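# 에스탄스 소개

에스탄스(Estance)는 가족을 떠나보낸 사람들을 만나는 상담자, 간병인, 교사, 장례 실무자를 가르치는 교육기관입니다. 유가족을 위한 모임과 개별 상담도 함께 운영합니다. 본원은 펠트소프(Peltthorpe)에 있으며, 강의는 본원 교실과 온라인에서 진행합니다.

## 시작

에스탄스는 안젤리카 타글레(Angelica Tagle)가 병원 완화의료 병동에서 간호사로 일하던 시절에 만든 저녁 모임에서 출발했습니다. 병동에서 배우자나 부모를 보낸 사람들이 퇴원 수속을 마친 뒤 갈 곳이 없다는 점이 계기였습니다. 서류와 장례 일정은 안내받을 수 있었지만, 두세 달이 지나 잠을 못 자거나 직장에서 갑자기 울음이 나올 때 연락할 창구는 없었습니다.

첫 모임은 빌린 회의실에서 한 달에 두 번 열렸습니다. 참석자 가운데 요양시설 직원이 여럿 있었고, 이들은 자신이 돌보던 어르신이 세상을 떠난 뒤 그 가족에게 무슨 말을 해야 할지 배우고 싶다고 했습니다. 이 요청으로 첫 교육과정이 만들어졌습니다. 이후 타글레는 병원을 그만두고 콜턴 캐리어(Colton Carrier)와 함께 에스탄스를 정식 기관으로 등록했습니다.

이름은 두 사람이 지은 것으로, 특별한 뜻은 없습니다. 종교나 의료기관을 떠올리게 하지 않는 이름을 골랐습니다.

## 하는 일

### 교육과정

기초과정은 8주입니다. 매주 한 번 저녁 7시에 시작해 9시 30분에 마칩니다. 전반부에서는 사별 이후의 몸과 마음의 변화, 가족 안에서 애도의 속도가 다를 때 생기는 갈등, 아이에게 죽음을 설명하는 방법을 다룹니다. 후반부는 대부분 실습입니다. 수강생은 둘씩 짝을 지어 대화를 연습하고, 강사는 옆에서 듣고 의견을 줍니다.

심화과정은 기초과정을 마친 사람이 신청할 수 있습니다. 자살 유가족, 태아와 영아 사별, 실종처럼 장례를 치르지 못한 상실을 각각 따로 다룹니다. 이 과정은 강의보다 사례 검토의 비중이 크며, 수강생이 가져온 사례는 신원을 알 수 없도록 고친 다음에만 사용합니다.

학교 교사를 위한 과정은 방학 중에 엽니다. 학급에 부모를 잃은 학생이 있을 때 첫 등교일을 어떻게 준비할지, 어버이날 행사처럼 곤란한 날을 어떻게 넘길지, 다른 학생들에게 어디까지 알릴지를 다룹니다. 해당 학생에게 먼저 물어보는 것을 원칙으로 가르칩니다.

지금까지 기초과정을 수료한 사람은 213명입니다. 직업별로는 요양보호사와 간호사가 가장 많고, 사회복지사, 교사, 장례지도사가 뒤를 잇습니다. 가족을 잃은 경험이 있어 개인 자격으로 들은 분들도 있습니다.

### 유가족 모임

모임은 배우자 사별, 부모 사별, 자녀 사별로 나누어 운영합니다. 같은 사람들이 정해진 기간 동안 만나며, 중간에 새 참석자를 받지 않습니다. 진행자가 두 명 들어갑니다. 한 명은 대화를 이끌고, 다른 한 명은 자리를 뜨는 사람이 있을 때 따라 나가 살핍니다.

말을 하지 않고 듣기만 해도 됩니다. 첫날에 고인에 대해 이야기하도록 요구하지 않으며, 사진이나 유품을 가져오는 것도 자유입니다. 음식은 차와 간단한 과자만 준비합니다.

일요일 오후에는 신청 없이 올 수 있는 개방 시간이 있습니다. 오후 2시부터 5시까지이고, 잠깐 앉았다 가도 괜찮습니다. 이 시간에는 상담 기록을 남기지 않습니다.

### 개별 상담

개별 상담은 예약제입니다. 한 번에 50분이며, 첫 상담 전에 전화로 짧은 면담을 합니다. 면담에서 의학적 치료가 먼저 필요하다고 판단되면 지역 병원을 안내합니다. 에스탄스는 약을 처방하지 않고 진단서를 발급하지 않습니다.

비용은 소득에 따라 네 단계로 나뉩니다. 가장 낮은 단계는 무료입니다. 증빙 서류는 첫 상담 이후에 제출해도 됩니다.

## 일하는 방식

우리는 애도에 정해진 단계나 기한이 있다고 가르치지 않습니다. 어떤 분은 몇 주 만에 일상으로 돌아가고, 어떤 분은 몇 해가 지나서야 처음 상담실을 찾습니다. 사별 후 얼마나 지났는지는 모임이나 상담의 신청 조건이 아닙니다.

모임에서 나온 이야기는 모임 밖으로 옮기지 않습니다. 예외는 본인이나 다른 사람의 생명이 위험하다고 판단할 때뿐이며, 이 경우에도 가능하면 본인에게 먼저 알립니다. 교육과정 수강생이 유가족 모임을 참관하는 일은 없습니다. 예전에 참관을 허용해 달라는 요청을 여러 번 받았으나 모두 거절했습니다.

진행자와 상담자는 매달 외부 지도감독을 받습니다. 본인이 가까운 사람을 잃은 경우에는 최소 6개월 동안 모임 진행을 맡지 않고, 그동안 자료 정리나 강의 준비를 합니다. 이 규정은 설립자에게도 똑같이 적용됩니다.

## 사람들

**안젤리카 타글레** — 원장. 완화의료 간호사 출신으로 기초과정의 전반부를 강의합니다.

**콜턴 캐리어** — 운영 책임. 예산, 계약, 건물 임대를 담당합니다. 수강료와 환불 관련 문의도 캐리어가 직접 답합니다.

**수마이야 헤라스(Sumaiya Herath)** — 아동·청소년 담당. 초등학교에서 상담교사로 근무했으며 교사 과정을 설계했습니다. 형제자매를 잃은 아이들을 위한 소모임을 진행합니다.

**야스퍼 판데르린던(Jasper Van der Linden)** — 심화과정 강사. 실종자 가족 지원 업무를 오래 했습니다. 사례 검토 수업과 강사 교육을 맡고 있습니다.

**타네 케레아마(Tane Kereama)** — 유가족 모임 총괄. 모임 신청 전화를 받고 조를 편성합니다. 일요일 개방 시간에도 대체로 자리에 있습니다.

## 함께하는 곳

치오바누(Ciobanu)는 펠트소프의 장례업체로, 장례를 마친 가족에게 우리 안내문을 전달합니다. 소개에 따른 수수료는 서로 주고받지 않습니다. 치오바누 직원은 입사 첫해에 기초과정을 듣습니다.

스테르니코(Sternico)는 직장 내 사별 휴가 지침을 만드는 자문회사입니다. 직원이 휴가에서 복귀한 첫 주에 관리자가 지켜야 할 사항을 우리와 같이 정리했고, 지침서는 자료실에서 내려받을 수 있습니다.
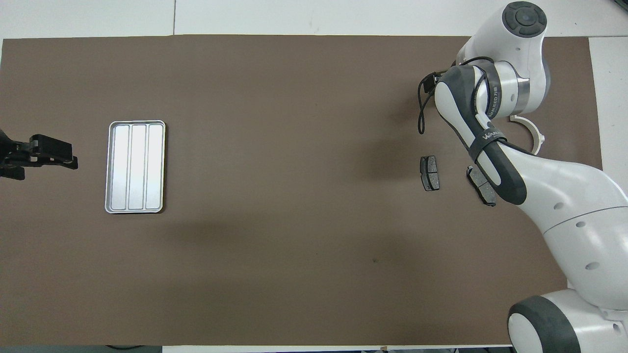 ## 소식지와 자료실

소식지는 계절마다 한 번 나옵니다. 새 과정의 일정, 짧은 책 소개, 독자가 보낸 글을 싣습니다. 이번 호에는 시어머니와 단둘이 남게 된 며느리가 쓴 첫 명절 이야기와, 부고를 이메일로 받았을 때 답장을 어떻게 쓸지에 관한 헤라스의 글이 실렸습니다. 독자 글은 이름을 밝히지 않고 실을 수 있으며, 게재 전에 교정본을 보내 확인을 받습니다.

자료실에는 책 159권이 있습니다. 아이와 함께 읽을 수 있는 그림책은 낮은 서가에 따로 두었습니다. 대출 기간은 3주이고 한 번 연장할 수 있습니다. 책을 기증하려는 분은 먼저 목록을 보내 주시기 바랍니다. 밑줄이나 메모가 있는 책도 받습니다.

## 오시는 길과 문의

본원은 펠트소프 버스 정류장에서 걸어서 5분 거리에 있습니다. 정문에는 계단이 있고, 휠체어나 유아차는 건물 뒤편 경사로를 이용하면 됩니다. 상담실 출입구는 교실 출입구와 분리되어 있습니다.

전화는 평일 오전 10시부터 오후 4시까지 받습니다. 그 밖의 시간에는 음성 메시지를 남겨 주시면 다음 근무일에 연락드립니다. 연락받을 때 기관 이름을 밝히지 않기를 원하시면 메시지에 그렇게 말씀해 주세요.

다음 기초과정은 6월에 시작합니다. 신청서는 홈페이지의 교육 신청 항목에 있고, 정원이 차면 대기 명단에 올려 드립니다. 유가족 모임은 신청서 없이 전화로만 접수합니다.

에스탄스는 응급 상담 기관이 아닙니다. 지금 당장 위험하다고 느끼시면 지역 응급 전화로 먼저 연락하시기 바랍니다.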